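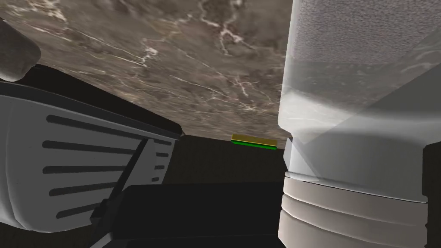
Choral favourites Solside return to the Barnumel Theatre this November with Low Light, a brand new evening of songs for winter, and if last year's show is anything to go by, Bornberg audiences are in for a treat!

The group began as a handful of friends singing in a kitchen and has grown to 22 voices, with a sound that can fill a hall or drop to a whisper. Last year's run sold out all 300 seats every night, so a fourth performance has been added.
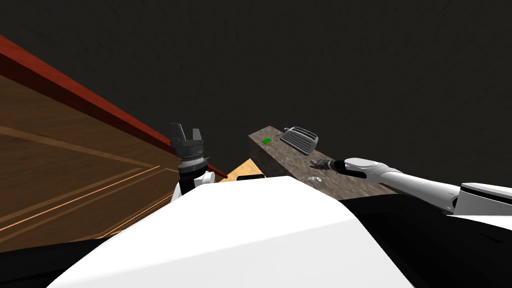

Founder and musical director Xiaoyan Shen has spent the summer arranging folk tunes, old soul numbers and a few surprises (she won't say which, even to the tenors).

"We wanted songs you'd hum on a cold walk home," she says. "Some of them are very quiet, some of them are frankly enormous, and the singers have thrown themselves at every one. I can't wait for people to hear the second half."

Joining Solside on stage are three guest soloists and the Han Quartet, whose strings were such a highlight of the spring concert. The quartet will open the night with a short set of its own before the full choir comes on for the title piece, a twelve-minute work written for these voices.
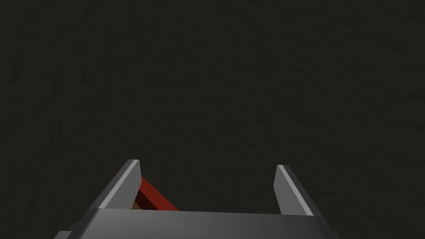 Low Light will be sung almost entirely without scenery. The choir will move between the stage and the aisles, with small lamps carried by the singers and a plain floor beneath them. Shen has asked for that floor to be very dark, close to black, with the same faint streaks and specks as the surface seen here, so that it looks like old stone when the lamps pass over it. It should be gorgeous from the balcony!

Low Light plays for 4 nights at the Barnumel Theatre, Bornberg, in November. Doors open at 7pm and the music starts at 7.30pm. Tickets are on sale now from the theatre box office, with reduced prices for students and under-16s.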